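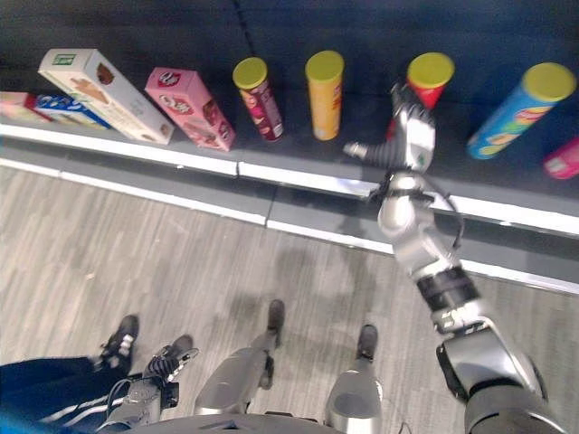
Snack shelf, boxed and canned goods, Bay 3.

VIVDALE STORES, IDPORT
Shelf Condition Checklist, August
Inspected by: Ynyr Gwilliam
Reviewed by: Berwyn Rees
Unit: 223

Front trim strip in place along shelf edge: Yes.

Cartons upright and facing forward: No. The blue box is lying flat, and the tall white box and the pink box are leaning. Stand all cartons up and square them to the front edge.

Cans upright: No. The blue can is tilted steeply. The yellow-orange can is correctly placed and may be used as the guide for the row.

Lids on upright cans: Yes.

Small packages kept within their own section: Refer to supervisor. A small pink package is lying close to the blue can. Confirm its assigned place on the Pritchard shelf plan.

Shelf securely fixed, maximum gap at wall 2 mm: Pass, checked by hand.

Aisle width, minimum 900 mm: Pass.

Overall result: Conditional pass. Corrections are to be completed before the evening delivery and initialed by the shift lead. Any carton found crushed is to be removed from sale and entered in the damaged goods log.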